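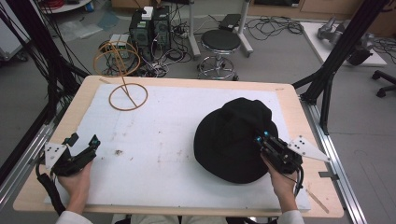
The Wodari Packable Sun Hat

I burn. I burn in March, I burn through clouds, I once burned on a ferry where I was sitting inside for most of the trip. So I have owned a lot of hats, and most of them ended up in a closet with a permanent dent in the side. The Wodari is the hat I wanted on all those trips and couldn't find, and it's been the best seller in our little shop since the second batch came in.

It's a soft fabric hat with a broad brim, and we stock it in black, sand and a faded olive. You can fold it in half, roll it up, sit on it by accident (I have, plenty) and it comes back to something hat-shaped with a bit of a shake. It will never look crisp. If you want a sharp crease down the crown you should look at our Paracha felts, which are lovely and which I would never dare put in a backpack.

Who it's for

Walkers, gardeners, people who stand next to soccer fields on Saturday mornings, anybody who travels with one bag. I also sell a surprising number to painters, the outdoors-with-an-easel kind, who like the dark underside because it doesn't bounce light up into their eyes. That's the reason I wear black myself, even though everyone assumes it must be hotter. It is a bit warmer on a still day in full sun, I'll give them that. If you live somewhere really hot, get the sand.

The fabric

Washed cotton canvas, woven for us at a small mill in Tuncombe. We tried a lighter cloth first and the brim flapped like a pancake the minute there was any wind. The heavier canvas behaves much better, and it gets softer every time you wash it. The first week it may feel stiff across the forehead. Wear it around the house, wear it to take the trash out, it'll give.

The inside band is a plain cotton twill that soaks up sweat. It's stitched in along both edges, so it won't flip down over your eyebrows when you pull the hat on in a hurry.

The brim

Hammad Khattak draws our patterns, and he and I argued over this brim for most of a winter. He wanted it wired. I hate wire – it pokes through after a year and you can't sleep in the thing on a bus. We settled on rows of stitching running all the way around, which gives it enough body to hold a curve where you push it. Bend the front up if you want to see the sky, bend it down if you're driving home into the sunset. It's a little wider at the back than the front, to cover your neck.

In a proper wind you'll want the chin cord. It comes in the bag with the hat and loops through two small tabs inside the band, and you can leave it off altogether if you think it makes you look like you're on safari (my wife's words, not mine!).

Sizes

Small fits 21 1/2 to 22 inches, medium is 22 1/2 to 23, and large is 23 1/2 to 24. Measure with a soft tape just above your ears and across the middle of your forehead, where the hat will sit. No tape? Use a piece of string and lay it against a ruler. If you land between two sizes, go up. There's a drawstring tucked into the band at the back that takes up the slack, and a hat that's slightly roomy is much nicer on a long day than one that leaves a line on your head.

Got a lot of hair? Go up. Wear it in a high bun? I'm sorry, I don't have a good answer for you yet, but Hammad is playing with a split-back version and I'm hoping to have samples to try in September.

Washing and packing

Cool water, mild soap, by hand in the sink. I've put mine in the machine on the gentle cycle and it was fine, but I'm not going to promise yours will be. Squeeze it, don't wring it, then pull the brim flat and set it over a mixing bowl to dry. Keep it out of the dryer, please. The canvas will shrink, and I can't swap a shrunk hat no matter how nicely you ask.

The black will let go of some dye in the first couple of washes, so do it on its own. It fades over time to a soft charcoal. Some people love that and some people write to me about it.

For packing, push the crown down inside itself, fold the brim in half and roll from one side. It goes into the side pocket of most daypacks. For a suitcase I skip all that and stuff the crown with socks.

Details

Weight: 188 grams in medium, without the cord
Outer: washed cotton canvas
Band: cotton twill with drawstring
Colors: black, sand, olive
In the bag: hat, chin cord, spare toggle
Item number: 332

Ordering

We make these in runs of 500, all three colors together, and large in black is always the first to go. If your size shows as sold out, put your email in the box and you'll get one message when it's back. I don't send newsletters. I can barely keep up with the regular mail.

Orders are packed by Rizwan Dhanial at our Govport stockroom and usually go out the next working day. If you've typed the wrong address, write to him quickly, he's fast.

You have 15 days from delivery to send it back if it doesn't suit you. Try it on indoors, look in the mirror, ask somebody who'll tell you the truth. As long as it hasn't been washed or worn out in the yard, we'll exchange it or refund you, whichever you like. Exchanges for a different size ship free the first time.

If a seam goes, that's on us and there's no time limit. Send a picture of the spot along with your order number, and we'll mend it or replace it. Sun fade, dog bites and campfire sparks are on you, although Rizwan does sell patches of the same canvas for a couple of dollars and they look pretty good sewn on.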